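Ticket 306: Fellows' forum registration page showing withdrawn speaker
Opened by: Jaruwan Meesuk, Endness Public Affairs Fellowship office
Status: Resolved
Priority: High
Date opened: Jun 16, 2019

Original message

Hi there, and thank you in advance for looking at this! I know your inbox must be full with the fall programs coming up. We announced our visiting fellows in the spring, and one of them has since withdrawn over a disagreement with the board about another invitation. I won't go into all that, you have probably read more than enough about it in the campus paper. The trouble is that the public page still lists the withdrawn fellow as speaking at our August forum. I took the name off in Cunia, saved, and saw the little green confirmation, but when I open the page from my own phone the name is right there with the photo and the full biography.

We have had calls from both sides of the argument, and the people who were glad to see the invitation go are every bit as upset as the people who weren't. I would dearly love to have one page that says one thing.

Reply from Kandix support

Good morning Jaruwan, and what a week you must be having! I looked at the page and I see the same thing you do. Cunia has the right list. The public site runs through the Öberg theme, and that theme keeps its own saved copy of the speaker block. Could you try three things for me when you get a minute?

Open the forum page in the editor and press Update, even with no changes made.
Go to Site Tools and choose Clear Saved Blocks.
Open the public page in a private window and tell me which names come up.

Reply from Jaruwan

Did all three. The name is gone from the forum page now, hooray, but it still shows in the sidebar on the news page, and the registration email that went to 400 people yesterday has it too.

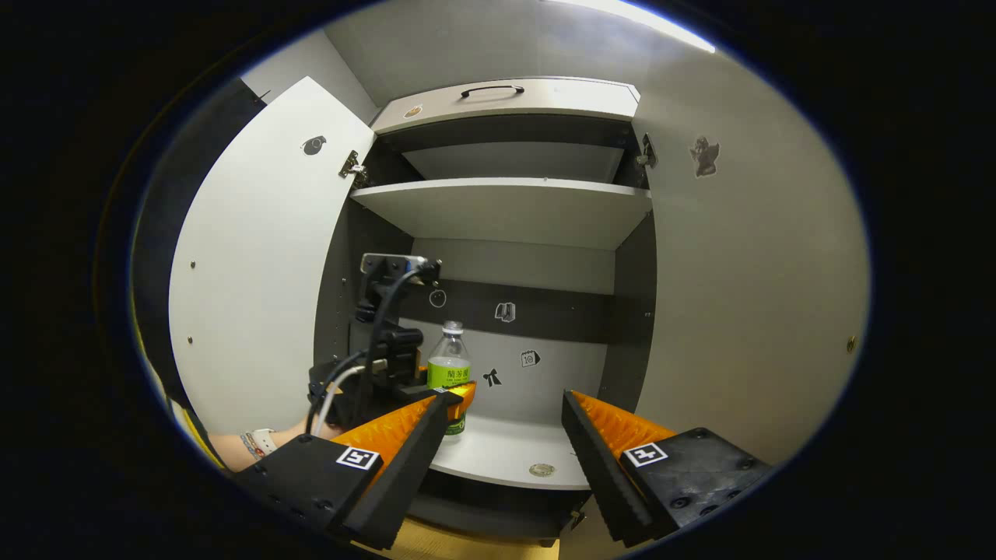 Cabinet with the door open

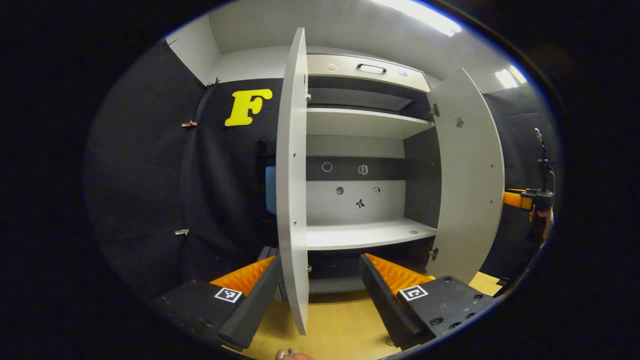

I should add that the sidebar is the one that worries me most, as that's where reporters seem to land first. The statement from our director is linked right under it, so at the moment a person reads that the fellow has withdrawn and then, an inch away, that the fellow will be speaking at two o'clock. If the email can't be changed I understand, and I can write a correction myself.

Reply from Kandix support

Thank you, that helps a lot. The sidebar was built by hand back when the page was first set up, so it never knew about the list in Cunia at all. I've replaced it with the live speaker list, and from now on any name you add or take off there will follow along within 14 minutes. Please check it on your phone as well, phones like to hang on to old pages.

The email can't be pulled back, I'm sorry to say. I've put a draft correction in your outbox with the current speakers and left the wording about the withdrawal blank, since that should come from your office. It is set to go to the same list, plus the late sign-ups, which brings it to 625 addresses. It won't go anywhere until you press Send.

Reply from Jaruwan

Sidebar is right on my phone and on the front desk computer. Our director has approved two plain sentences for the email and I sent it just before lunch. You can close this one, and thank you again for being so patient with me!

Closed by Kandix support. Follow-up request opened separately for the printed program template.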